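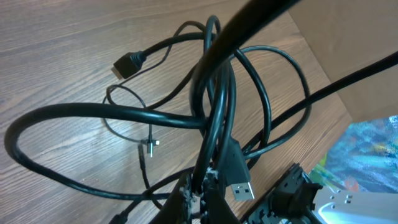 Cables tie themselves up when you aren't looking, or so a reader in Flultthorpe wrote to us in July. She is nine, and she wanted to know how a cord that was perfectly fine in the drawer could come out in a huge knot. Did somebody do it on purpose? Is there a cable goblin?

What a great question! Scientists have wondered about it too, and the answer is full of fun stuff – loops, wiggles and a whole kind of math that is all about knots.

Why do cables tangle?

Think of all the ways a long cord can lie in a box. There is only one way for it to be perfectly straight, and most boxes are too short for that anyway. But there are more ways than you could ever list for it to be bent, looped, crossed over and squished. So when a cord gets shaken around, it is much more likely to end up in one of the messy ways than in one of the neat ways.

Now add the ends. The end of a cord is the part that makes a real knot happen. When the box gets bumped, the end hops over the piece next to it, then maybe slides under another piece. Over, under, over... and there's your knot! It's a lot like braiding hair, except the cord is doing it by accident.

Long cords tangle more than short ones because they have more middle to fold up and cross. Bendy cords tangle more than stiff ones. A really thick cable likes to make big wide loops, and a skinny one can sneak through a tiny gap.

What's inside a cable?

A power cord has metal wires inside, usually copper. Electricity travels through copper very easily. Around the wires is a coat of plastic or rubber, called insulation (in-suh-LAY-shun), and it keeps the electricity where it belongs.

An HDMI cable is the kind that often goes between a TV and a game console. It carries pictures and sound at the same time! The tip is wider on one side than the other, a shape called a trapezoid, so it only fits one way up. Many cables also have a bumpy or ridged collar right behind the plug. That's the strain relief. It helps the cable bend gently so the wires inside don't snap.

How to untangle a big knot

First, make sure everything is unplugged, and ask a grown-up to check. Then put the whole bundle on a table or the floor where you have lots of room.

Don't pull! Pulling makes the loops smaller and tighter. Push the cords toward the middle of the knot and wiggle them, so the whole thing gets big and puffy. We call this "fluffing the knot" at the Zosero kids' workshop, and it works on yarn and shoelaces too.

Next, find one end. Any end will do. Follow it with your finger until it goes under something, and back it out the way it went in. Take it slow. If the plug is too fat to fit through a loop, make the loop bigger and try again.

When one cable is free, move it far away from the pile (otherwise it will jump right back in). Then find your next end. The last two cables usually go fast.

If you see a cord with a split or a bare bit of wire, stop and show a grown-up. That one shouldn't be used.

Keeping it neat

Wind each cord into a circle as big as a dinner plate, then wrap a strip of hook-and-loop tape around it. A loose circle is best, since tight bends are hard on the wires. A cardboard tube from a paper towel roll makes a good cable garage, and you can draw on it!

Try it: the shoebox shake

You need a shoebox with a lid, a piece of string as long as your arm, and a piece three times longer. Put the short one in the box, close the lid and shake while you count to 10. Open it up. Any knots? Do the same with the long one. Then do each string 13 times and write down what you get every time. Our group at the Usuga library did 23 shakes with the long string before lunch and would have kept going if the lid hadn't ripped.

You can also try thick yarn, a shoelace or a ribbon. Which one knots the most? Make a guess before you shake.

Words to know

Insulation: the coat around a wire that keeps electricity in.
Strain relief: the collar that protects a cable where it meets the plug.
Knot theory: the part of math that studies knots.

Posted 02/11/2020 in How Stuff Works at Home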